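Brotholm Notes > Automation > Equipment Planning

Planning the Second Hand: Notes on Our Equipment Budget

December 11, 2021 - 4 min read

The equipment request for the coming year was submitted this week. Several readers have asked how the figures were reached, and I set out the reasoning here in my own capacity.

In October our group at Brotholm had one working arm and one three-fingered hand, shared between the grasping work led by Etenesh Tekleab and the tray-handling work under Berhanu Kumsa. The hand was booked for 330 hours over the period we reviewed. Changing it from one task to the other accounted for a good part of the lost time, and that loss is the principal argument for a second unit.

Two suppliers were invited to quote. Grasa offered a complete hand with a service agreement. Sisay offered the hand alone, at a lower price, with replacement fingertips sold in sets of 3 at 1249 dollars per set. On paper the second quotation was the more attractive. Getachew Dinsa recalculated both over the expected life of the equipment and found that fingertip wear removed most of the difference. We have requested the Grasa unit.

Consumables deserve their own line in any plan of this kind. Last year they were placed under "miscellaneous" and were the first item to be reduced. The new request sets aside up to 500 dollars for artificial produce, trays and small fixings. The vegetables are inexpensive, but variety matters: a pile of cucumbers of different lengths and surfaces is a far more demanding test than a row of identical ones. 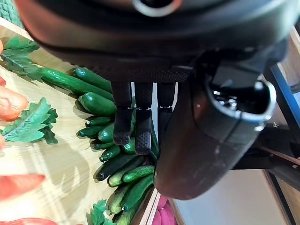

Mounting hardware was the item we had most seriously underestimated. Brackets, cable guides and a spare adapter plate were all missing from the first draft, and Ebise Ambaye added them after reviewing the purchase records. Delivery times are also entered now - the adapter plate has the longest of any part on the list.

The Zollodance scheduling software has been deferred. Aarne Partanen will maintain the shared booking sheet until the matter is reviewed again.

Contact | Copyright 2021 Brotholm Notes | Back to top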